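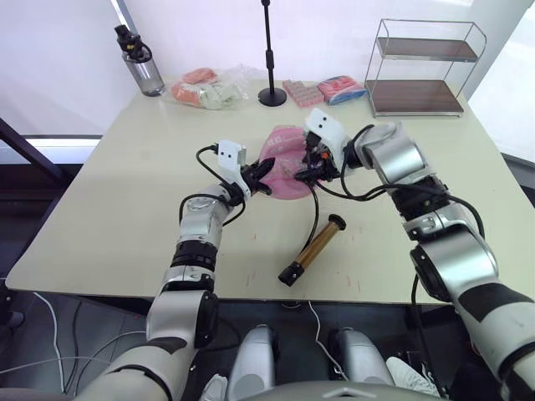 Märta Åberg asked at the Wednesday review whether a policy trained on rigid boxes should be expected to hold a soft bag at all, and suggested that the two be reported separately. The numbers on this page follow that suggestion.

Gallery: Two-arm handling of soft packages, Drukmont project

The Droleck group is studying how a pair of arms can share the grip on packaging that changes shape under load. The method, called Sturnwood in the lab notes, predicts a contact point for each gripper from the head view and then corrects both during the approach. Training used 2000 teleoperated demonstrations, 500 of them with film-wrapped or bagged goods.

Plate 1. Two-sided contact on a glossy pink package. The left gripper has its fingers open against one side of the package; the right gripper covers the other. Further items stand along the far edge of the table, among them a clear container with a black top and a two-tier wire rack.

Notes to the plate

Evaluation covered 567 trials. A trial counts as a success if the package is raised clear of the table and held level for 17 seconds. Rigid and soft packages are scored in separate tables — the pooled score used in the March draft has been withdrawn.

The main failure on soft packages is uneven closing. When one gripper closes early, the contents shift toward the other side and the second contact point is no longer valid. Adding a short wait, during which both grippers hold position until the two contact estimates agree, reduced this failure but lengthened each trial.

The baseline is the Isaksson controller, which plans both contacts once and does not update them. It remains the faster of the two on rigid boxes.

Trial logs and the scoring sheet are available from the group on request.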